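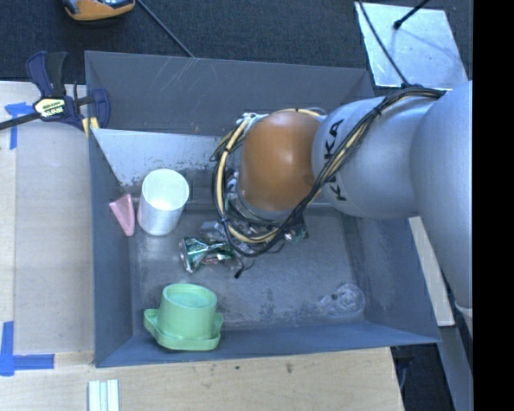

Tondgate Wool Storage Chest, Model 26

The Tondgate chest is supplied by Rolholm to museums, guilds and households for the long-term keeping of woollen textiles. Each chest is made to order at the Clestamton works.

Colours: grey, cream
Shelves: 3, removable
Maximum load: 30 kg
Lid: hinged, with felt seal

Textiles should be clean and fully dry before storage. Chests are to be kept away from heaters and direct sunlight, and the lid seal inspected each June.

Replacement seals and shelves are available through the Brito catalogue. Orders for organisations are invoiced on delivery. Please quote item number 4000 in all correspondence.

Page updated 2025-10-16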